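Plistex 450 Replacement Power Supply: Review

I bought the Plistex to replace the original supply in an office desktop that had started shutting itself off in the middle of print jobs. The machine is seven years old and does invoices, email and one very large spreadsheet. I didn't want to spend much on it. The supply came to 194 dollars for 2, one for my desk and one for the identical computer at the front counter.

Each unit comes in a plain brown box with four screws, a power cord and a folded sheet of instructions. The sheet is thin. It shows where the screws go and leaves the cabling to you. If you have never opened a computer, borrow somebody who has, or at least take a few photos of the old wiring before you pull anything.

Getting the old supply out took longer than putting the new one in. Two of the screws at the back had been overtightened and I had to go find a better screwdriver. The new unit slid in on the first try and the holes lined up. I did both computers on a Tuesday evening, with a break to eat.

The cables are my main complaint. They are fixed, so the ones you don't need still have to go somewhere. In a full-size tower you would never notice. In a small office case they end up bunched near the drive cage, and I had to tie them back to keep them clear of the fan. The main board cable is also stiff for the first couple of days and pushes against the side panel.

Noise is fine. It is quieter than the old one at idle and about the same when the computer is working hard. I have run mine for 977 hours by the log I keep, with no shutdowns. The counter machine gets less use and has been just as steady.

I also looked at the Traletti, which has detachable cables and costs more. For a computer I worked inside often, I would pay for that. For one that gets opened every few years to blow the dust out, the Plistex does the job.

4 out of 5. I took one off for the instructions and the stiff cable.

Evander Semple
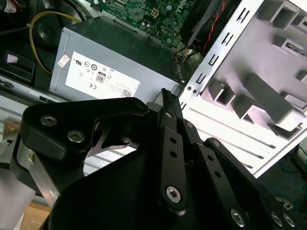 Verna Calloway
Mine went into a small case too, and I had the same trouble with the main cable. I ran it along the bottom first and then up, and the side panel closed without a fight. Did yours come with any ties? I had to use my own.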